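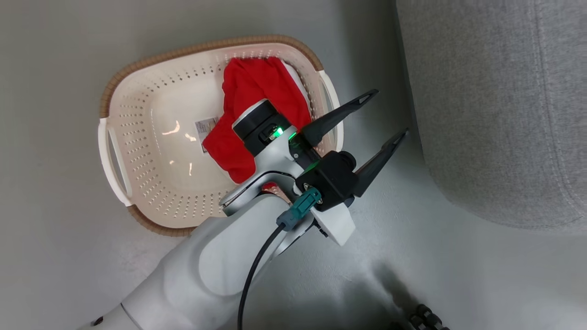

Section 4: Setting up your team in the Clesta match-day scorer

Welcome to the part of the guide most club managers turn to first! By now you should have the Clesta app on your tablet and a club login from your league registrar. Put the kettle on, because entering a full squad takes a little while the first time - after that it's mostly small touch-ups between rounds.

1. Open the app and tap My Club, then New Team. Type the team name just as it appears on your league registration, including the age group (for example, Burico Under 14 Girls).

2. Choose your code of football. Picking Small-Sided changes the half length, the substitution rules and the colour of the scoring screen, so have a good look before you tap Save.

3. Add your players. You can enter them one at a time, or bring in a whole list from a spreadsheet saved as a CSV file. The club list holds up to 200 names across all teams.

Note: Jumper numbers can be left blank and filled in on match day. If two players share a number, the app puts an orange flag beside both names and won't start the match until you've sorted it out.
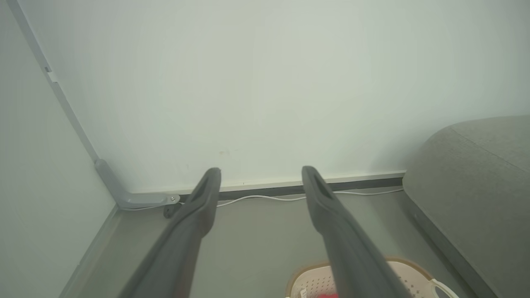 4. Tap Roles and give at least one other person scoring rights. They'll get an email with a link that lasts for seven days, and if it lapses you can send a fresh one from the same screen. A second scorer is a real blessing when you're also cutting up the oranges.

5. Set your starting line-up by dragging names onto the pitch diagram. Anyone you leave off goes to the bench automatically.

Caution: Don't change the team's age group once a match has been recorded. Doing so moves the earlier results into the archive, and only your league registrar can bring them back.

6. Run a practice match. Tap Practice, kick off, record a goal and a substitution, and then tap Full Time. Practice results never reach the ladder, so make all the mistakes you like.

If you're moving across from the older Zokix scorer, go to Section 7 before you enter any players by hand.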